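Notes orateur -- comparaison de deux pinces à deux doigts pour la saisie de textile en tas
Version longue, prévoir vingt minutes plus les questions. Ne pas lire les chiffres à voix haute quand ils sont à l'écran.

## 1. Cadrage (2 min)

- Rappeler la demande de Postusden : choisir un seul jeu de doigts et une seule position de caméra pour la cellule de tri, avant la commande de novembre.
- Deux candidats. Drutell : doigts à raideur fixe, commande en position. Drelby : même encombrement, commande en effort avec seuil réglable.
- Même contrôleur pour les deux, mêmes gains, même planificateur. Le contrôleur s'appelle Arthur dans les fichiers de configuration ; le dire une fois, puis parler du « contrôleur ».
- Préciser tout de suite ce qui n'a pas été testé : le cuir, les fermetures métalliques, les pièces mouillées.

## 2. Protocole (4 min)

- 273 essais de saisie retenus, après élimination des séquences où l'horodatage des caméras décrochait.
- Un essai : approche, fermeture, levée, maintien, relâché. Succès si le vêtement reste tenu pendant tout le maintien.
- Insister sur l'approche. Sur du textile en tas, le point de saisie se décide dans les derniers centimètres, et la caméra de poignet est alors la seule à voir l'espace entre les deux doigts. La caméra de tête est masquée par l'avant-bras.
- Matières pelucheuses : le relief des plis se lit bien en lumière diffuse, l'épaisseur beaucoup moins. Le contrôleur surestime la hauteur du sommet et ferme trop tôt.
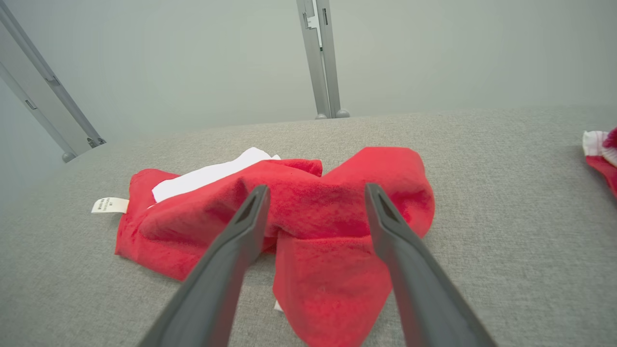 Colette Bodin objecte que la fermeture prématurée vient de l'étalonnage main-œil et pas de la matière : selon elle, un décalage constant sur l'axe d'approche donnerait la même courbe, et il faudrait refaire les essais avec une cale rigide avant d'accuser la peluche.

- Réponse à donner si la question revient : l'essai à la cale a été fait depuis. Le décalage existe, il est constant, et il n'explique qu'une partie de l'écart. Renvoyer à l'annexe B.
- Ne pas s'engager sur une proportion.

## 3. Montage des caméras (4 min)

- Supports imprimés en 3D, une caméra par poignet. Un code couleur par bras évite d'intervertir les fichiers d'étalonnage : vert à gauche, blanc à droite.
- Point faible connu : le câble. S'il est tendu le long de l'avant-bras, il tire sur le connecteur en fin de rotation. S'il est lâche, il passe dans le champ. Le compromis actuel est une boucle courte, à revoir.
- La rotation du poignet est limitée à 90 degrés dans les deux sens pendant les essais. Le dire, car cela pénalise les deux pinces de la même manière mais réduit le nombre d'approches possibles.
- Cas à détailler à l'oral : appui d'une pince sur le tissu pendant que l'autre reste ouverte en attente. L'appui comprime les plis et change la géométrie pour le second bras. Il faut donc relancer la perception après chaque contact, ce que la première version du planificateur ne faisait pas.

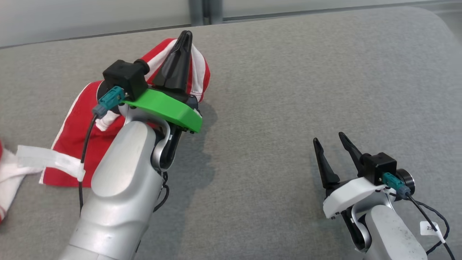 ## 4. Résultats (5 min)

- Écart net en faveur de Drelby sur les matières souples. Pas d'écart exploitable sur les mailles épaisses.
- 26 échecs classés « glissement » au total, presque tous au début de la levée. Adwoa Ametepe a repris le classement à l'aveugle ; deux cas ont changé de catégorie, la conclusion reste la même.
- Endurance : 4000 cycles de fermeture à vide par pince, sans jeu mesurable aux articulations. L'usure du revêtement n'a pas été quantifiée -- le reconnaître sans attendre la question.
- Sur un vêtement étalé à plat, les deux pinces se comportent différemment. Drutell exige un pli existant. Drelby peut en former un en poussant légèrement vers le centre avant de fermer, à condition que le support soit assez rugueux pour retenir la couche inférieure.
- Les extrémités étroites (manche, bande, ourlet) restent le meilleur point d'entrée pour les deux modèles. L'ourlet offre une surépaisseur franche et la détection y est stable. Les étiquettes cousues posent le problème inverse : fort contraste, donc score élevé, mais prise médiocre.

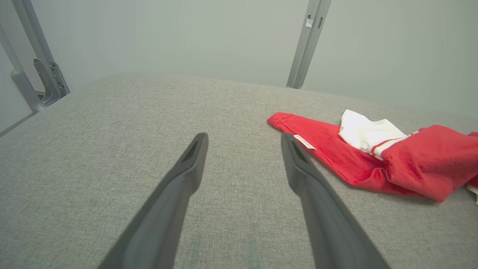 - D'où le masque ajouté dans la dernière version : toute zone classée étiquette est exclue des candidats, avec une marge fixe autour. Le taux de prises abandonnées baisse, le temps de calcul ne bouge pas.
- Limite du masque : sur les pièces bicolores, une bande blanche fine peut être classée étiquette à tort. On perd alors un bon candidat, sans conséquence s'il en reste d'autres.

## 5. Recommandation (2 min)

- Drelby sur les deux bras, caméra de poignet conservée, seuil d'effort réglé par famille de matière.
- Garder un jeu de doigts Drutell en stock pour les mailles épaisses : montage compatible, réétalonnage obligatoire.
- Reste ouvert : cheminement du câble, usure du revêtement, essais en pièces mouillées.

Si le temps manque, sauter l'endurance et passer directement au vêtement à plat.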